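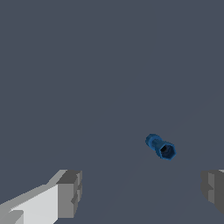 Gonell is moving its whole closet and pantry line over to a new shelf fitting starting in July, and yes, that means the old one goes away. The new system is called Codex. It replaces the pin-and-clip setup the company has sold with its adjustable shelves for as long as most dealers can remember. Short version: fewer parts, one tool, shelves that move without emptying the whole closet first. Dealers who went to the preview in Jundura this spring already know the basics. Everybody else, read on. A small blue piece with six sides, like the one lying on the plain gray surface at the top of this page, is the general kind of shape to have in your head when the install crews start talking about "hex" parts. The Codex ones come in white, almond and gray.

Now the details, as we have them.

The first release covers reach-in closets, walk-ins and pantries. Garage cabinets come later, no date given. Laundry room units are "being looked at," which in our experience can mean anything. In all there are 296 catalog numbers in the first batch, counting every shelf width and every color. Drawers keep their current slides. Doors keep their current hinges. Baskets stay the same too, though the frames they hang from get new end brackets.

Shelf depths are 12, 14, 16 and 20 inches. The 14 is new. Dealers have been asking for a 14 for years, mostly for pantries, where a 12 is too shallow for a cereal box turned sideways and a 16 loses cans in the back. It will be stocked in white and almond. Gray 14s are special order, at least through the fall.

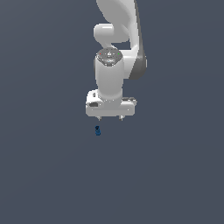
Pricing is up a little on the fittings and down a little on the panels. For a plain eight-foot reach-in with a double rod on one side and five shelves on the other, the sample quote passed around at the preview came to $612 in white, parts only. The walk-in sample, L-shaped, two drawer banks, shoe shelves, came in at $1,197. Also parts only. Labor is set by each dealer and always has been, so please don't quote either number to a customer as an installed price. It happened last time. Took weeks to clean up.

Iara Domínguez, who runs product planning for Gonell, took questions after the preview. Most of them were about existing closets.

"If you have our panels on the wall now, you keep them," she said. "The holes are the same distance apart. You change the fittings and the shelves and you leave the panels alone."

That was the big worry going in. A lot of homes have the older panels and no one wants to tell a customer of ten years that the next shelf they add means tearing out a wall. Same hole spacing, same diameter, same distance from the front edge. What does change is the underside of the shelf. Codex shelves have a pocket routed at each corner, old shelves don't, so an old shelf will not lock onto a new fitting. It will sit on one. Gonell says don't do that, and the written instructions will say so too.

Old-style pins and clips will be sold as service parts after the switch. Minimum bag is 20 pins. Existing warranties are honored as written.

A few things that came up more than once in the question period:

Weight. The rating per shelf is unchanged for widths up to 30 inches. Over 30 you need the center support, same as now. No, you can't skip it for linens. Wet towels are heavy.

Kids' closets. The lock on the fitting is meant to keep a shelf from tipping if somebody pulls down on the front edge. It is not a reason to skip the wall cleat. Rail-hung units still hang from the rail, floor units still get anchored.

Slanted shoe shelves. Yes, coming, with a chrome or a brushed fence. Not in the first shipment however.

Moisture. Bathroom linen closets are fine. Enclosed porches are not, and neither are garages till the garage line gets its own version.

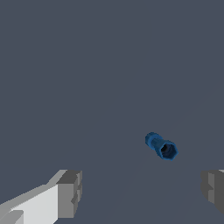

Ordering opens for current dealers on the first of the month, and new accounts about two weeks behind that. Orders for the old line will be taken until stock is gone. There's 3,072 cartons of the old white shelving left in the Asfaw warehouse as of this week, in mixed widths, and it's going at the closeout rate. Almond is nearly out. Gray is out. If you have a multi-unit job half finished, an apartment building or a senior residence where the closets all need to match, call before you do anything else and they will try to hold cartons against your job number. Have the number ready. They can't hold stock against a customer name.

Lead times on white should stay where they are. Almond is running a few days longer. The colors with wood grain are the slow ones and will be slow all summer; the supplier is behind and Gonell is not promising anything. Tell your customers up front.

The design software gets an update as well. Saved drawings will open in the new version with the old parts still in them, and there's a button to swap the whole drawing over to Codex. Check the result before you send it. In the demo the swap dropped a corner shelf from an L-shaped layout and put a duplicate rod in its place. They said it would be fixed. Check anyway. The swap also resets your custom labels, so if you name your sections by room or by family member, write them down first.

Training is one half day, in person or online, free for two people per dealer. Past two there is a charge. The in-person class is at the Jundura showroom, with four practice bays set up and everyone gets to hang a full unit, take it down and hang it again. Wear closed shoes. Lunch is on your own, there's a sandwich place across the lot. The online class is live and not recorded, so you do have to show up for it. Installers who finish either one get a card, and customers can ask to see it. 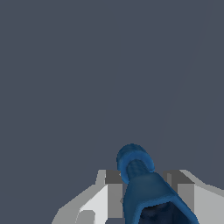

Gonell Dealer News Desk | Home Storage Division | May 10, 2022

Display units next. Dealers with a showroom can order one Codex display at half price, limit one per location, and it has to stay up for a full year. The display is a six-foot section with two shelf towers, a drawer bank with three drawers, a double rod, one pull-out valet rod and a tilt hamper. It does not come with hangers or the folded sweaters you see in the brochure. If you still have the old display on the floor you can sell it, donate it, or put it in your own house. Just get it out of the showroom before the new one is installed so customers dont mix the two up.

Sample boxes go out to every dealer at no cost. One box has four fittings, a short piece of panel with holes drilled, a shelf corner with the pocket cut in it, and the driver. Good for kitchen table appointments. Customers like to click it together themselves, and a corner piece answers most of the questions about whether the shelf will wobble. Extra boxes can be bought but the first run is small.

New brochures are at the printer. The old brochure is still correct for drawers, doors, hampers and jewelry inserts, so don't throw it out yet, just pull the center spread on shelving. The price book will come as a PDF only this time. Dealers who want paper can print their own or ask the Jundura office, which has a decent copier and will run off a few.

Returns. Unopened cartons of old fittings can come back for credit until the end of July. Unopened means unopened — taped with the original tape. Shelves and panels can't come back at all, because of the freight. Send the return form first and wait for a number. Boxes that show up without a number get set on the side and it can be a long while before anyone opens them.

For homeowners reading this, and we know some do: nothing you own stops working. If you're in the middle of a project, ask your dealer which fitting your quote is based on. It should say so on the second page, under hardware. If you want to wait for the new one, say it now, before panels are cut, since cut panels are yours. And if all you need is one more shelf for a closet put in years ago, the service counter can cut one in the old style from remaining stock, color permitting. Bring the width, measured inside the panels. Not the width of the old shelf, people round up.

Questions on orders go to your regular rep. Questions on the software go to the help line, which is open till 6 Eastern and a bit slow first thing in the morning. Class sign-up is on the dealer site under Training. The link there was pointing to last year's page this morning, it's been reported and shoud be working by tonight.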